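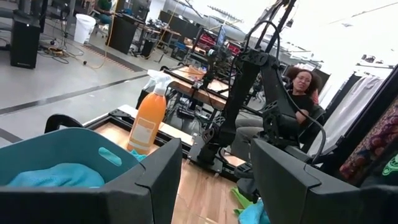
*Supplies on the wooden table, September: orange spray bottle, teal basket, teal cloth.*

**Marent House Tenants' Association: minutes of the September meeting**

Opened at 7:04 p.m. in the ground floor common room. Scheduled for 6:30. Quorum is 11 and we had 11, counting the gentleman from the second floor who had come down for his mail and was persuaded to sit.

**1. Minutes of the last meeting**

Approved, with one correction. The word "shouted" under item 5 is changed to "stated." The resident of 3B wished it noted that the original was closer.

**2. Elevator**

Dondach Elevator sent a technician twice. The first visit established that the elevator was out of order. The second visit confirmed the first. The part is on order and will arrive when it arrives, according to the office, which would not be drawn further. Residents of the fifth and sixth floors asked that this item be moved to the top of every agenda until it is fixed. Agreed. Residents of the first floor abstained.

**3. Laundry room**

The new washer takes the Bako card only. The old washer takes quarters only. The dryer takes both and gives back neither. A motion to write to Bako asking for a refund of $36 in swallowed card credit passed, 9 to 2. The two against felt we should ask for more.

The sign reading PLEASE REMOVE YOUR CLOTHES has been taken down and will be replaced with something longer.

**4. Money**

Opening balance was $1,000 even, which pleased everyone for as long as it lasted. Spent since: $544 on the front door lock. The lock works. The door does not reliably close far enough to reach it. A quote for the door is being sought, and the person seeking it would like to hear less about it on the stairs.

**5. Common room cleaning**

The rota went up in the hall and was filled in promptly in several names belonging to former tenants. A clean copy will go up, in pen. Units on the Alton Street side take the first half of the month and units on the courtyard side the second. Whoever finishes a bottle replaces it. There was a long exchange about whether "finishes" includes leaving a quarter inch at the bottom. The chair ruled that it does.

**6. Bicycles in the stairwell**

Discussed for 25 minutes. See last month's minutes, item 6, and the month before that.

**7. Noise**

Piano on four: complaint withdrawn, the player having improved. Drill on two: complaint stands. The owner of the drill said he was nearly done with the shelves. He was reminded that he was nearly done in March.

**8. Other business**

- A casserole dish with a blue lid was left after the spring potluck. It will be kept until the next meeting and then quietly absorbed.
- The Marent House sign out front has lost its second T from TENANTS. Left as is for now.
- A proposal to hold shorter meetings was tabled for lack of time.

**Action items**

- Call Dondach again (secretary)
- Letter to Bako (3B, to be read by someone else before mailing)
- Door quote (same person as last month, under protest)
- New rota in the hall (chair)

Closed at 9:10 p.m. Next meeting 6:30, meaning 7:00. Stairs only.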